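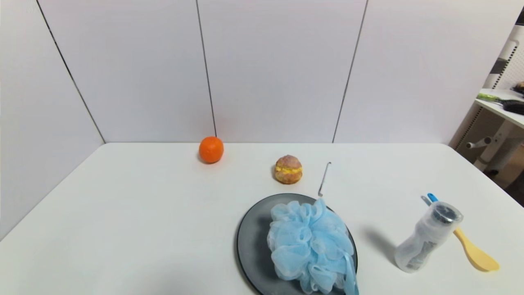
Attachment 1: orange on the white table

Ticket 489
Product: Levau label printer, Bondmont office
Opened by: Fouad Awwad
Opened: 12/2/20
Priority: Low (was Urgent, see below)

Problem as reported:
Printer feeds one good label, then three blanks, then another good one. Does this on every job. I have a January mailing of 2000 pieces and at this rate I'll need four times the labels and a second career.

Already tried:
Off and on. Off, lunch, on. New roll. Old roll back in. Different USB port. Same result on my laptop and on the front desk computer, so please don't ask me to reinstall my laptop again.

Reply, Devlow Support:
Hi Fouad, please reinstall the driver on your laptop and let us know.

Fouad Awwad:
Reinstalled. The laptop feels very fresh. The printer prints one label and three blanks.

Reply, Devlow Support:
Thanks. What label size is set in the driver, and what size is printed on the box the roll came in?

Fouad Awwad:
Driver says 4 inch. The box went out with the recycling on Monday. The labels look like labels. I held a ruler up to one and it is a lot shorter than 4 inches, which I admit I could have done before marking this Urgent. Changed the size to match. Now it prints two good ones, stops, and blinks orange.

Reply, Devlow Support:
Blinking orange is the gap sensor. Turn the printer off, hold the feed button, turn it on, let go after the second blink. It will spit out a few labels while it calibrates. Leave it alone until it stops.

Fouad Awwad:
It spat out six. I left it alone. Test job of 189 addresses went through with no blanks. One label came out crooked, addressed to Hakim in accounting, who says it's fine.

Lowering priority. Please keep this open until the January job is done. Also, the manual link in your signature goes to the manual for a shredder.

Reply, Devlow Support:
Link reported. Status: Pending customer.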